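I moved to Darkbridge in February with one suitcase and 12 novels I'd sworn I would finish. Laundry night was for reading — that was the deal I made with myself.
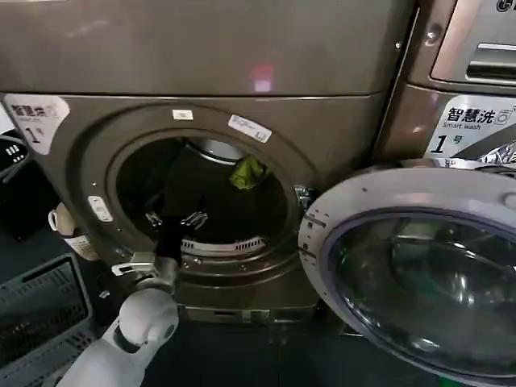 I got through most of the first one, a fat sea story, and then I hit page 500 and found the last chapter torn out! I could have cried. I asked everybody I knew in town (so, three people) how it ended.

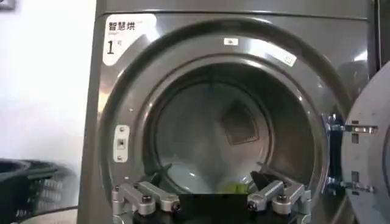
The captain goes home, Chiamaka Bassey told me, and his sister won't open the door. I went and bought my own copy in Mitdale the next morning.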